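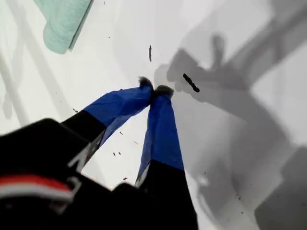

Cinta azul, arrugada y a la vista.

Mi abuela tenía un cajón en la cocina que no se podía abrir del todo porque siempre se atascaba con algo. Dentro había cordel, gomas de las de la fruta, tapones de botellas que ya no existían y rollos de cinta aislante empezados por tres sitios. De ahí salía la solución a casi todo: el mango de la sartén, la pata de la silla, las gafas de mi abuelo. Las gafas de mi abuelo, por cierto, llevaron cinta en una patilla tantos años que en las fotos de la boda de mi tía ya sale con ella puesta, y tan contento.

Me he acordado de ese cajón porque el otro domingo se me rompió la cafetera. Bueno, la cafetera no: el asa. Es una Fevo de las normalitas, lleva conmigo desde que me mudé y hace un café decente, que no le pido más. Escribí a la marca para comprar el asa suelta y me contestaron muy amables que esa pieza no se vende por separado, pero que me ofrecían un descuento de 19 euros en el modelo nuevo. O sea, que por un trozo de plástico del tamaño de un pulgar me animaban a tirar el resto. Le puse cinta. Queda fea, no os voy a mentir, y llevo toda la semana haciendo café con ella.

Y aquí es donde quiero llegar (tarde, como siempre): creo que nos hemos vuelto muy finos con los arreglos. Nos da vergüenza que se vean. Si viene alguien a casa escondemos la silla coja, y la chaqueta con el codo remendado se queda para andar por el pueblo. Luego entras en una tienda de decoración y te encuentras una mesa «envejecida a mano» que cuesta 900 euros. A esa sí le perdonamos los arañazos, claro, porque vienen de fábrica.

Hace un par de meses me pasé por el taller de Chiến Lã, que arregla electrodomésticos pequeños en un bajo diminuto detrás del mercado. Le llevaba una batidora Kosden que olía a quemado. La abrió, resopló, me enseñó una escobilla gastada y me cobró 30 euros. Mientras esperaba le pregunté qué le traía más la gente y me dijo que sobre todo cosas que no estaban rotas. Cosas sucias. Un filtro que no se ha limpiado en la vida, un cable pellizcado, un botón pegado con mermelada. «Me las dejan y me preguntan si vale la pena», me contó. Él casi siempre dice que sí y casi siempre le ponen cara rara, como si esperasen permiso para comprarse otra.

Yo he puesto esa cara, que conste. Tengo una aspiradora Sunham en el trastero a la que solo le falla el enganche del tubo, y la retiré en cuanto vi una de oferta. Ni la miré por debajo. Así que no escribo esto desde ningún púlpito, lo escribo desde un trastero bastante lleno.

Ya sé lo que me vais a decir, porque mi hermana me lo dice en cada comida familiar: que no siempre compensa, que el tiempo también cuesta dinero, que hay chismes tan mal hechos que arreglarlos es de tontos. Y tiene razón en parte. Con un enchufe chamuscado o una olla a presión que pierde por donde no debe no hay romanticismo que valga, eso se lleva a quien sepa o se jubila. Tampoco me gusta cargarle toda la culpa a quien compra. Si el fabricante pega las carcasas en vez de atornillarlas, ya puedes tener tú buena voluntad y un juego completo de destornilladores.

Pero entre la olla a presión y el asa de mi cafetera hay un montón de cosas, y ahí es donde tiramos la toalla demasiado pronto. Una maleta con la cremallera floja. Un paraguas con una varilla suelta – ¡una! – que acaba en la papelera de la esquina a la primera ventolera. El flexo Chraibi de mi mesa de estudiante se mantiene erguido gracias a una brida y alumbra igual que el primer día.

A mí, además, me gusta ver el remiendo. Me gusta que se note por dónde se partió la cosa y que alguien se puso un rato con ella, aunque lo hiciera regular. Mi abuela ponía la cinta del color que tuviera a mano y jamás se le ocurrió buscar una que combinara. La suya era casi siempre verde. La de mi cafetera es negra y ya se está despegando un poco por abajo, con el calor. Esta tarde le doy otra vuelta.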